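Reading the government's new statement on the Skorkine protests so you don't have to. It runs to six pages and I have a few problems with it. Thread.

First, the numbers. The interior ministry says 300 people were "briefly held" in May. The lawyers' group in Karaca has a list with more than 400 names on it. Both can't be right, and only one of them has published a list.

"Briefly" is doing a lot of work too. Polyxeni Karamanlidis, who represents families in two of the northern districts, told me she has clients who have been inside since the first week. No charge sheet. No hearing date. If that's brief I'd like to know what long looks like.

Second, who started it. The statement blames "outside elements" on page one, "paid agitators" on page two and "misled youth" by page four. Pick one! These are three different stories. A kid who was misled is not a foreign agent, and you don't handle them the same way, unless you were always going to handle everybody the same way.

I've read a lot of these statements. When the land protests hit Nestari the language was almost word for word the same. The evidence was going to be shown "in due course." I'm still waiting for due course.

Third, the land. This whole thing began because the regional council redrew the boundary around Skorkine and put farms under a city authority that farmers didn't vote for. Page five gives that one paragraph. The paragraph says the plan is "suspended."

Suspended by whom? There's no order. Kyung-hwa Son went to the council office and asked for a copy of the suspension. She was told it was verbal. Surveyors were out on the east road again the same week, according to two people who live on it.

I'm not saying the plan is going ahead. I'm saying a verbal suspension of a written plan is worth the paper it's on.

Now the opposition, because I don't think they get a pass either. Their leaders abroad say they "direct" the movement. Do they? Every local organizer I've talked to laughs at this. The marches in Stusero were put together by high school teachers and bus drivers who had never been to a party meeting in their lives.

Claiming to run it is convenient for people giving interviews from another continent. It's also convenient for the ministry, which gets to say see, it's all run from outside. Funny how that helps both of them and hurts the bus drivers.

Same goes for the videos. I've been sent the same clip of "troops entering Karaca" from nine accounts. Krisztina Dudás traced it to a different country and a different year. Stop sharing it. There's enough real footage that you don't need the fake stuff, and every fake one gets held up on state TV the next night.

Fourth, the inquiry. They've announced an independent commission. It reports to the interior minister. It has six months, no power to call witnesses, and its chair used to be deputy police chief. I'll read whatever it puts out but I'm not holding my breath.

Periklis Chrysikopoulos thinks I'm too harsh here and that even a weak inquiry creates a paper trail. Maybe. He's been right before. But the last commission's report was never released in full, so where's the trail?

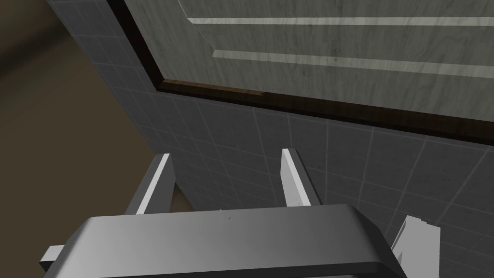
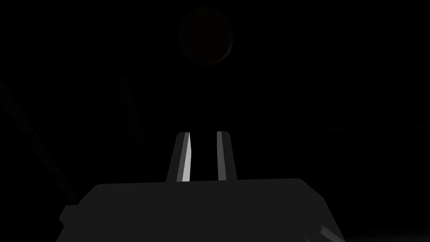 Fifth, the foreign response, which I can keep short. Four embassies put out a joint note saying they are "closely following developments." They were closely following developments in May. None of the four has put off so much as a trade dinner.

Pui-shan Lau made the point better than I can: governments that want this to go away will call any pause in the marches "calm." People are harvesting. That's why the roads are quiet. Ask again when the crop is in.

What would change my mind? Publish the names of everyone held. Put the suspension in writing with a signature on it. Let the Skorkine farmers sit in the room when the boundary comes up. None of this costs money and all of it could be done by Monday.

Until then I'd treat "the situation has been resolved" as a press line — the same one we got last time, with the place names swapped.

Somebody asked for the lawyers' list. It's public but it has home villages on it, so I'm not linking it here. Contact the group directly if you're a relative.

Also yes, I know the page numbers in the English version are different. I'm going by the original.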